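Bad night again. Up at 3, then 4, then gave up. Put the kettle on and sat with the sleep recording Ayman Metwally sent me, the one with the slow counting down from 100. Got to 62 maybe. Never get past the sixties awake, which I suppose is the point.

Hazem Ait Ali rang at lunch. He's done the full course at Grenthorpe, eight weeks, self-hypnosis for jaw clenching. Swears by it. Paid almost 2,000 for it, mind you – I nearly choked on my toast. He says the first fortnight felt like nothing and then his dentist asked what he'd changed. Told him I'd think about it. Won't, at that price.

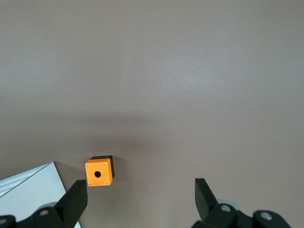
Tried the anchor thing properly this arvo. You get yourself good and calm, pick a word or a colour, and go over it untill the word brings the calm with it. Ayman uses the sea. I can't do the sea, I start thinking about parking. So I went with orange, that same bright orange as the square top on the little black push-button box, and breathed out slow every time I pictured it. 50 breaths. Shoulders came down a bit around the middle. Then the neighbour's dog.

Jacobs' book says to do it at the same hour each day and not to test it too soon. Already tested it, in the queue at the chemist. Nothing. Well, a yawn. Still behind on the reading too, stuck in the chapter on arm heaviness and he does go on.

Skoltberg group moved to June, some muddle with the hall. Bit relieved. Not keen on going under infront of strangers – Mum says I'd snore. Must email them re the deposit. Also bins, also ring Hazem back about the lift.

Bed by ten tonight. Orange, breathe, orange.

Filed under: Sleep diary, Self-hypnosis

Last updated 11/05/2025

3 comments

Toltusach: I used green for mine. Took me a month before it did anything, stick with it.

marg_k: The parking!! Same here, every beach recording I've ever tried.

Toltusach: Also skip the arm heaviness chapter, the one after is better.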